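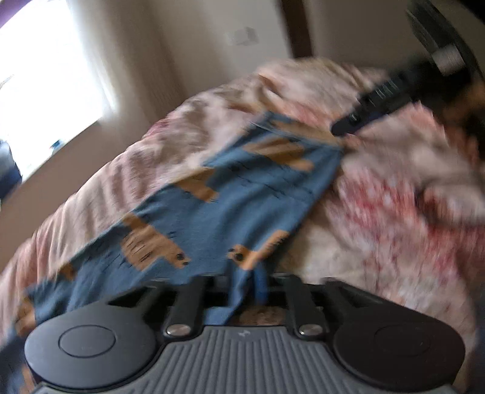

Blue fabric with brown animal print

Tuveo Printed Bedding Fabric
Sold by Resari Home Textiles

Item no. 346
Sold in 2-yard cuts. Longer pieces are cut to order and ship folded, with no seams.

Wash before sewing. Machine wash cold with like colors, tumble dry low. Iron on the back of the print. Do not bleach.

Shade can vary between dye lots, so order enough for the whole project at one time. Cut pieces cannot be returned.

Matching thread: Stultora 393, sold separately.

Swatch requests: Kyung-hwa Ham, sample desk

Page updated 6/22/21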